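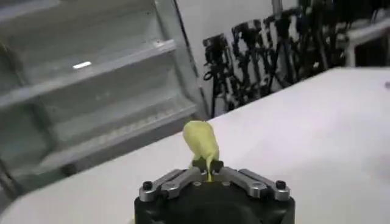
2020-10-19, soft objects, bench by the window

Worked today with the pale yellow one, the shape like a small pear. In the inventory it is still written as "plush fruit", but Yanling thinks it is a different thing, so I put "soft pear, yellow-green" until somebody finds the order from Durnurano.

Weight 45 g on the small scale. I measured it again after lunch and got the same.

The narrow part is the difficult place. If you press it between two fingers it gives way easily, and the round top leans to one side. For storage please lay it down – do not stand it on the neck. Last February we kept the soft ones upright in the narrow box and two of them got a permanent bend.

The surface is matte and smooth, and it takes pencil marks badly. Kári wanted to draw a center line on it. I asked him to use the paper tape, and to remove it the same day.

The white table was wiped in the morning with water only. The spray from Bumura leaves a film, so it goes back to Xiuying.

To do: label for the bag (number 68 is free), ask Haiyan if the second pear is in her drawer.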